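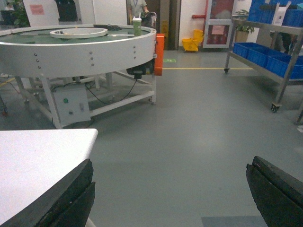 Para que serve um inquérito de satisfação?

Serve sobretudo para produzir um número que alguém possa levar a uma reunião.

Opinião | Consumo e Sociedade

2020-09-22
Berenice Robles

Comprei um secador de cabelo na Fleldale, numa manhã de setembro, e ainda não tinha chegado ao carro quando o telemóvel me perguntou como tinha sido a experiência. De zero a dez, recomendaria a loja a um amigo ou familiar? Pensei nos meus amigos e familiares e não encontrei um único que alguma vez me tivesse pedido conselho sobre o sítio onde se compra um secador. Pus oito, por preguiça. Dois minutos depois chegou outra mensagem a lamentar que a experiência não tivesse sido excelente e a pedir que explicasse, em texto livre, o que tinha falhado.

Não tinha falhado nada. Oito, na escola onde andei, teria valido um elogio.

Convém saber como se fazem estas contas, porque explicam muita coisa. Na fórmula mais usada, quem responde nove ou dez é um promotor, quem responde sete ou oito é um passivo e conta para coisa nenhuma, e do seis para baixo somos todos detratores, o senhor que deu seis porque achou a loja razoável e a senhora que deu zero porque lhe entregaram um frigorífico amolgado. Subtraem-se os detratores aos promotores e fica um número. Com esse número distribuem-se prémios, repreensões e, em certas empresas, turnos. Eu desconfio de qualquer escala com onze degraus em que só os dois de cima prestam.

Crisóforo Barrera trabalhou num centro de atendimento da Bitel e contou-me como se vive do outro lado. No fim de cada chamada tinha de anunciar o inquérito com uma frase aprovada, e a frase aprovada não permitia pedir uma nota boa. Toda a gente pedia. Havia quem dissesse que a nota era "só para mim, não é para a empresa", havia quem desligasse antes de tempo quando o cliente vinha zangado, para a chamada não dar direito a pergunta. A média da equipa subiu o ano inteiro. As reclamações por escrito também subiram, mas essas iam para outro departamento e ninguém juntava os dois papéis.

Isto não me espanta. Quando se paga a uma pessoa pela nota, ela trabalha para a nota, e seria injusto censurá-la. O que me custa a engolir é a solenidade com que depois se lê o resultado, como se tivesse vindo da meteorologia.

A Vengate, que vende estes sistemas a cadeias de lojas e a clínicas, enviou-me o seu relatório mais recente, coisa luxuosa, cheia de gráficos circulares. Assenta em 3.548 respostas. Procurei quantos convites foram enviados e não encontrei. Escrevi a perguntar e recebi uma resposta amável de Parvathi Joseph, que me garantiu que a amostra era robusta e me convidou para uma demonstração. Voltei a perguntar pelos convites. A segunda resposta era ainda mais amável e continuava sem o número. No fundo da mensagem havia uma linha que me pedia para avaliar aquele contacto.

O número faz falta. Quem responde a um inquérito destes é quem está furioso, quem está encantado ou quem está na sala de espera sem rede suficiente para ver vídeos. A grande maioria, a que comprou o que queria e foi à sua vida, fica de fora. E mesmo os que respondem já aprenderam as regras: cinco estrelas querem dizer que correu tudo normalmente, quatro são uma queixa, três são uma declaração de guerra. Quando o normal ocupa o topo da escala, não sobra lugar para assinalar o que foi de facto bom.

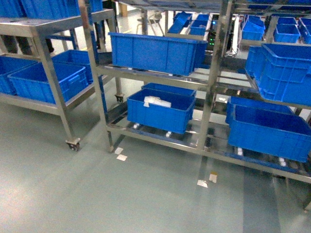 Caixas azuis numa estante de aço inoxidável.

Ouço desde já a objeção, porque ma fez Piret Ramanauskas, que dirige uma clínica dentária e é pessoa sensata: sem inquérito, como sabe o dono o que pensam os clientes? Foi graças a um inquérito, diz ela, que percebeu que os doentes detestavam a música da receção. Acredito. Mas perguntei-lhe em que pergunta isso tinha aparecido e não tinha sido em nenhuma das dez que o formulário trazia. Foi no espaço de comentários, escrito por um doente à mão, com maiúsculas. As dez perguntas com bolinhas davam uma média confortável à receção. Uma pessoa atrás do balcão teria ouvido o mesmo numa manhã, se lhe fosse permitido repeti-lo ao chefe sem que aquilo lhe caísse em cima.

Há empresas pequenas que ainda funcionam assim. O Aurelio Xolalpa tem há anos uma oficina de bicicletas, a Esquivel, e o método dele é perguntar "ficou bem?" quando o cliente volta para outra coisa. É um método cheio de defeitos, admito. Os tímidos mentem, os que ficaram descontentes não voltam, e o Aurelio tem tendência para discutir. Não serve para uma cadeia com lojas em 50 cidades. Só que também ninguém fez dele um indicador, nem mandou um mecânico para uma formação de empatia porque alguém carregou na cara amarela em vez da verde.

As caras, já agora. Nas casas de banho dos centros comerciais há aqueles painéis com botões risonhos e carrancudos, e as crianças adoram-nos. Vi uma carregar no vermelho até a mãe a puxar pelo braço. Algures, num ecrã, a limpeza daquela tarde foi um desastre.

Dir-me-ão que é um incómodo pequeno, um toque no ecrã, dez segundos. Talvez. Mas somem-se o banco, a farmácia, o estafeta, a consulta, o hotel e a companhia da água, que me perguntou se eu recomendaria os seus serviços quando não há outra companhia da água. Passámos a fazer, de graça, a vigilância de trabalhadores que ganham pouco, e chamam a isto dar-nos voz. Quando quis mesmo usá-la, para trocar o secador — avariou ao quarto dia —, não havia telefone para onde ligar. Havia um formulário, e o formulário exigia um código que vinha no talão, e o talão estava no saco que eu deitara fora.

Trocaram-no ao balcão, ao fim de uma espera longa, graças a um empregado paciente que nem abriu o sistema. Desta vez pus dez, por ele, sabendo perfeitamente o que estava a alimentar. A Fleldale agradeceu a minha preferência e quis saber se tinha um minuto para mais uma pergunta.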